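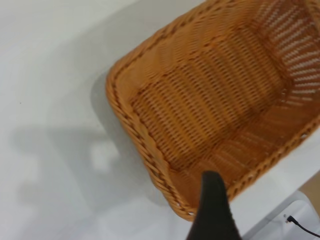
A woven basket with a braided rim.

The last week of the month is the hard one at the Zundura building, a former shoe warehouse where 30 households share one laundry room, one freight elevator and one long hallway of storage lockers. Leases end, sublets begin, and whatever people don't want to carry down four flights gets left on the shelf by the mailboxes.

The shelf started as a place for misdelivered packages. Then a tenant put a toaster on it with a note that said "works." The toaster was gone by dinner. Now the shelf runs the length of the lobby wall, and the building's managers at Nieminen have stopped asking for it to be cleared.

Give-away shelves like this one have spread through apartment buildings in the past few years, mostly without anyone planning them. They cost nothing to run. They also cause arguments, and the arguments are much the same from one address to the next: how long a thing may sit, what counts as trash, and whether it is fair for one person to take everything good on a Saturday morning.

At Zundura the rule is a week. Items get a strip of masking tape with the day they arrived. Anything still there seven days later goes back to the unit it came from, if the tape says which unit, or to the dumpster if it doesn't. Most people leave the unit number off.

Clothes are not allowed, after a bad summer with moths. Neither are mattresses, car seats or opened food. Blankets were banned with the clothes and then let back in if they come washed and in a sealed bag. 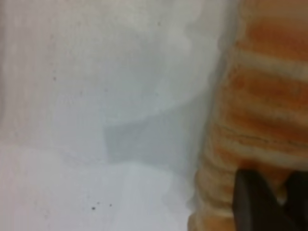 The blanket rule made no sense to Brunard, the tenants' group in the building across the street, where the members said they had taken bedding for years with no trouble and thought the week limit was too short besides. Their own shelf has no limit at all. It holds a good deal of glassware.

Over nine months, one Zundura tenant kept a log in a spiral notebook. It lists 456 items left and 290 taken by other people in the building. Kitchen goods moved fastest, followed by lamps and small bookcases. Printers hardly moved. Cookbooks went and novels stayed.

The log also shows who pays when things stall. Hauling the leftovers took 2 trips to the transfer station, and the fee was split among the tenants who happened to be home when the truck came. Several of them had never used the shelf.

Nieminen has since offered to cover one trip a year. Workico, which rents the ground floor as shared office space, asked in return that nothing be left in front of its door, and a line of blue tape now marks the spot where the shelf has to end.

The next big turnover is in December. A floor lamp and two boxes of canning jars are already waiting, one of them without tape.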